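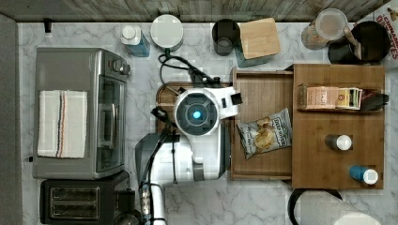 I spent most of May on a leaflet for Skukari, a small shop in Trakach that sells loose tea and a few kinds of biscuit. They had never paid for advertising before, apart from a board on the pavement, and they wanted something that would go through letterboxes. My first draft had a plain cream background and looked like a letter from the council. For the second I went for white marble with soft grey veining, the same sort of thing as the worktop in the photo, and put the text in dark grey over the palest part. The owners liked it straight away. It also printed badly the first time, as the veins ran behind the opening hours and you couldn't read the closing time.

The printer was Eris, on the ring road. I asked for 3,000 copies on the heavier of their two uncoated papers. It costs more than the shiny stuff but you can write on it, and I wanted people to be able to tick a box and bring the leaflet in. The price break was at 3,000, so there was no sense in ordering fewer.

The wording took longer than the design. Skukari wanted to list every tea they sell. I asked them to choose two, and we argued over that for the best part of an afternoon. In the end the leaflet named a smoky black tea and a mint one, gave the address, and said that anyone who brought it in could have a small bag of either for half price. There was no slogan. I had written one and took it out on the last proof because it pushed the map down too far.

We put 2,075 through doors on the streets north of the river. The rest went on the counter at the shop and in a rack at Ma, the bakery opposite, who were kind enough to have them by the till. I marked the bakery ones with a small dot in the corner so we could tell them apart when they came back. I should have done the same for the counter ones and didn't, so those are mixed in with the letterbox ones and can't be separated now.

By the time the offer closed, 238 leaflets had been handed in. I don't have a clean figure for the door drop because of the missing dot, but the shop is happy with the total and most of the names on the backs were new to them. The mint tea went much faster than the black, and they ran out of it twice.

Things I would change: the map was too small, and several people walked into the bakery to ask where the tea shop was. The half-price line should have been on the front. I would also leave a wider margin at the bottom, as the trimming came very close to the phone number on some copies.

They have asked for another one before the winter. I am going to suggest a plain background this time, with the map across the whole of the back, and I need to get a new paper price from Eris before I say anything about the cost.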